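Cucumber variety trial moves to the tasting table in Pimbridge

The Pimbridge Growers' Exchange will hold its cucumber tasting this Thursday in the packing hall on Skalton Road, with eight varieties on the table and a vote on which one local market stalls should carry next season.

Doors open at 3 p.m. Entry is free, and the first 500 visitors will be given a packet of seed to take home.

The trial began in February, when members started seed under cover for planting out in the Exchange's two long greenhouses. Since the first harvest, growers have picked and weighed 1,078 pounds of cucumbers. Most of that went to the Pimbridge food pantry and to school kitchens in the district.

Salim Mutiso, who runs the trial, said yield was only part of what the growers wanted to know.

"We had one plant that gave us more fruit than we could carry, and most people who tried it said it tasted like water," Mutiso said. "The stalls won't sell that twice. We need to hear from people who eat cucumbers, so come hungry."

Visitors will get slices of each variety, skin on and unsalted, on numbered plates. Names will be kept back until the votes are in. A second table will offer the same cucumbers as quick pickles, made the night before with vinegar, dill and mustard seed.

Two of the entries, Zosa and Cheema, are long slicing types that did well in the heat of the greenhouse. Zosa was the earlier of the two - the first fruit was cut nine days ahead of the rest. Cheema started slowly but was still setting fruit when other vines had been pulled out.

Growers have also been looking at skin. Stall holders told the Exchange last year that shoppers often pass over cucumbers with a rough surface or pale marks and reach for smooth, even ones. Mutiso said he would like the tasting to change some minds on that.

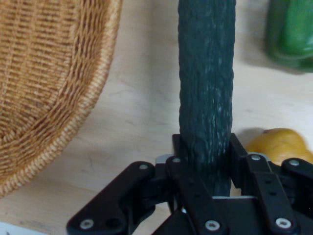 A long, dark green cucumber with bumpy skin and small pale flecks.

Whole cucumbers will be laid out next to the plates once voting closes at 6 p.m., so that visitors can match what they tasted to what they would see on a stall.

Leftover fruit will be sold by the bag at the door, with the money going toward new shade cloth. Results will be posted on the hall notice board the next morning. Parking is behind the hall, and the side entrance has a ramp.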